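Handover rule (shared-table work)

The handover rule is a convention of good practice in robot workcells where two arms serve one table. In its shortest form it says that an object passing between two grippers must at every moment belong to exactly one of them, and that both controllers must agree on which. The rule sounds too obvious to write down, and for a long time it wasn't written down, with the results one would expect.

Origin

The wording in common use comes from the Hokdale shop manual, where it appears as item 6 under the heading "Manners." Its author, Brynhildur Lykkegaard, had been asked for a one-page sheet and delivered 21 pages, most of them on the subject of letting go. A later edition by Satish Yadav cut the text by half and restored the title page, which had been lost in the cutting.

Content

The rule has four parts. The giving arm comes to a full stop before the receiving arm closes. The receiving arm takes hold at a place the giver isn't using. The giver opens only on a confirmed grip, meaning a force or width reading held steady for a set time; a command to close does not count as a grip, however sincerely it was sent. The giver then backs out along the line it came in on.

Between the second and third parts both grippers hold the object at once. The manual calls this the shared hold and treats it with open suspicion. Two stiff arms gripping one rigid object will each try to correct the other's position error, and the object is the weakest member of the discussion. Cells that follow the rule lower the stiffness of one arm during the shared hold. Which arm is left to local custom, and local custom is defended with great energy.

Choice of object

Flatware is a favorite for acceptance trials. It is cheap, thin, shiny enough to upset depth sensing, and seldom the same width at both ends. Lustwood's trial sheet asks for at least one piece with an openwork handle, on the theory that a pad which can hold scrollwork can hold most things. The sheet ran to 587 handovers in its first season. Drops were entered under "returns to table," a phrase Yadav has called the only joke in the document.

The Gullard variant

Gullard's version allows the giver to release early if the object is already resting on a surface. Supporters say this saves time. Critics, chiefly Dinesh Akanda, reply that an object resting on a surface has been put down, and that putting things down is covered in another chapter. The dispute has produced 1,509 lines of mailing-list text and no change to either version.

Marking and records

Good practice also calls for a status light visible from the operator's side, a plain table surface, and a written note of which arm gives and which receives. The note should be made before the run -- notes made afterward tend to describe a very well-behaved robot.

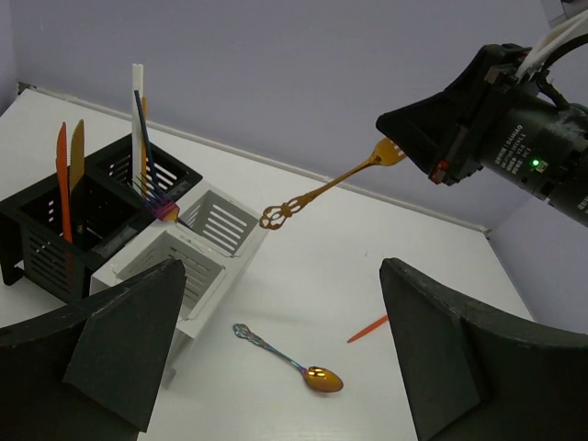

Gold flatware at a two-gripper table

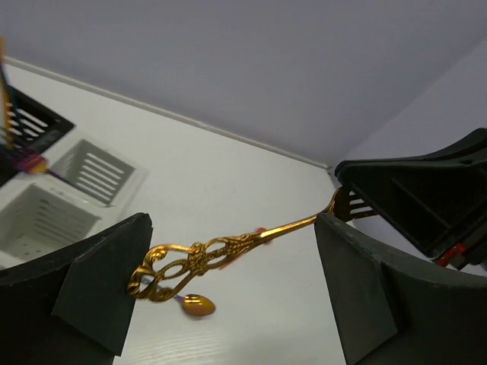 Hortensia Cuervo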